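Clearing a gripper that stalls above the dish

Applies to the Mosholm table-clearing cell running the Olia arm controller. Written by Kurniawati Tuhumury, checked by Aldo Guerra.
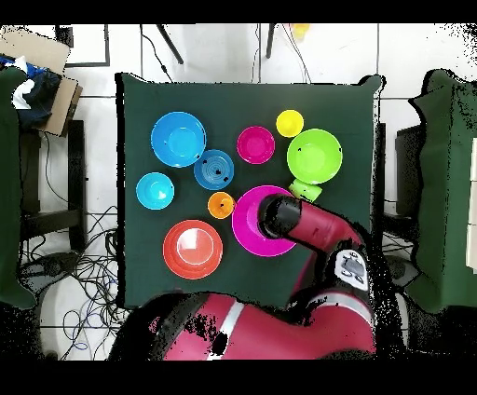 The fault shows up as a pause. The arm reaches the approach point over a bowl or plate, holds position with the gripper pointing down, and does not descend. After 45 seconds the controller logs "descent refused" and waits for an operator. Restarting the task clears the message, but the arm usually stops again at the next wide-rimmed dish.

In February we traced most of these stops to a wrong table height. The controller compares the measured height of the rim with the stored height of the table. If the difference is more than 40 mm, it treats the rim as an obstacle and refuses to move. A table that has been nudged, or a cloth that has been folded under at one corner, is enough to cause it.

Before you start

Press the stop button and wait for the brake light. Do not put a hand under the gripper while the arm is only paused. A paused arm is still powered, and it can resume as soon as a new height reading falls within limits.

Procedure

1. With the arm stopped, release the wrist brake from the pendant and guide the gripper away from the dishes. Support the forearm while you do this.
2. Take everything off the table. Pull the cloth flat and check that it lies against the top.
3. Push the table back to its floor marks.
4. Stand clear, reset the stop button and run "Table height" from the Service menu. It takes 1,000 depth readings and stores the median.
5. Compare the new value with the old one. If they agree to within 2 mm, the table was not the cause. Go to the next section.
6. Put back a single bowl and run one pick at reduced speed.

If the height was correct

Inspect the gripper cable where it leaves the wrist. On the Ruggiero gripper a loose plug gives the same log entry, as the controller also refuses descent when it has no finger position. Reseat the plug with the power off, then repeat step 6.

Do not raise the obstacle limit to get past the fault. On the Cindlow cell this was done, and the gripper came down on the edge of a plate hard enough to bend a finger mount.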